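Gistier Table Items

Data card and usage notes, version 4

Summary

Gistier Table Items is a labeled collection of still photographs of food and food-shaped objects on tables. Each record pairs one photograph with one row of labels covering the item, its colors, its surface form, and what it rests on. The collection was put together at Henitz for work on serving and clearing: which things go on a plate, which stay on the table, and how both are named when their identity is uncertain.

The release holds 1,270 records. Of these, 897 were labeled in the main round and the remainder were added from the Poltadov rooms afterward. A second labeler reviewed 841 records independently. The review status is stored per record and should be checked before any record is used for scoring.

Maintainers

Tomás Mendes (labels, release files)
Hnat Yatsenko (table setup, item register)

Contents of the release

photos/ - one JPEG per record
items.csv - one row per labeled item, several rows per record where more than one item is present
supports.csv - plates, bowls, boards and table surfaces
register.txt - the physical item register kept by Hnat Yatsenko
CHANGES.txt - edits since the first release

File names carry no meaning. Use the record number in the first column of items.csv to join the tables. Record numbers are not consecutive, as withdrawn records keep their numbers and are not reissued.

Item naming

Names are assigned at three levels: group, form and kind. Group is always filled in and takes one of the values fruit, vegetable, baked, other or unknown. Form records the outline or cut, such as whole, wedge, strip, ribbed or round. Kind is the everyday name and may be left blank. A blank kind is a valid label and must not be treated as missing data. 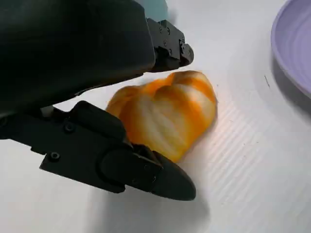
Kind is left blank when two everyday names fit equally well, and the material field is handled the same way. Labelers work from the photograph alone and do not consult the register until their row has been saved. Color is usually the easier decision: an item that is orange with pale yellow is entered as "orange; pale yellow" even where it could be taken for either a piece of bell pepper or a soft toy vegetable. In that case material is set to unclear and both candidate names go in the notes column, separated by a semicolon. The white tabletop is entered in supports.csv as a surface with color white. Its material is not labeled.

Color is entered as seen, strongest color first. No more than three colors are allowed per item. Shadows and highlights are ignored, and a colored reflection from a neighboring item does not count as a color of the item. Labelers may use "pale" and "dark" as modifiers. Other modifiers were dropped after version 2, where "light", "soft" and "faded" were being used for the same thing by different people.

Item and support

Every item has a support. The support is the thing directly underneath it, so an item in a plate has the plate as its support, and the plate in turn has the table. The chain is stored one step at a time in the rests_on column. This makes it possible to ask for everything on a table with or without the contents of its dishes.

Plates and bowls are separated by depth. A plate may have a raised rim and still be a plate. Where the depth can't be judged, the value is dish. Earlier versions used "saucer" for small plates, but size was being guessed without a reference and the term has been removed. Old values can be recovered from CHANGES.txt.

Two similar items in the same photograph get separate rows, including when they match in color and shape. The match_group column links them. Membership in a match group says that the items look alike. It does not claim that they are the same product, and it says nothing about where either item was before or after the photograph.
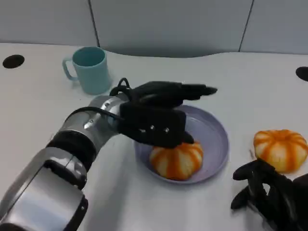

Does an item lying next to a plate count as part of the serving?

It depends on the support only. An item whose rests_on value is the table is excluded from the serving, however close it is to the rim. If your application needs a distance rule, compute it from the item outlines and keep the result in a separate column.

Striped items

Stripes are a property of pattern and are not a form. The pattern column takes plain, striped, spotted or mixed. An orange-and-white striped item with ribs is entered as form ribbed, pattern striped, colors orange; white. "Pumpkin-shaped" is accepted in the notes column as a description of outline. It should not be copied into kind unless the labeler is prepared to say that the item stands for a pumpkin.

Cream and white caused most of the disagreements in the reviewed rows. The present rule is to enter white when either would do, and cream only when a whiter surface is present for comparison. Rows labeled before this rule were corrected where a reviewer had raised them. The unreviewed rows have not been checked for it.

Table setup

Tables are wiped between setups with a damp cloth and left bare apart from the listed supports and items. Items are taken from the register in the order Hnat Yatsenko sets for the session. Glossy dishes are turned or moved if a ceiling light reflects straight off the center. The rooms used by Seppälä have a warmer light than those at Henitz, and the room column should be included in any comparison of color labels.

Known limits

Orange and red items are overrepresented. Dark items on dark boards are rare, and transparent dishes are absent. Partly hidden items are labeled from the visible portion, which makes the form field less reliable for them. The notes column is free text and has been spell-checked only.

Blank kind values are concentrated in the Poltadov records. Dropping them will change the mix of rooms as well as the mix of items.

Corrections

Send the record number, the column and the proposed value to Tomás Mendes. Changes to color or kind need agreement from a second labeler. Changes to rests_on are made directly and listed in CHANGES.txt. The next set of corrections closes in February.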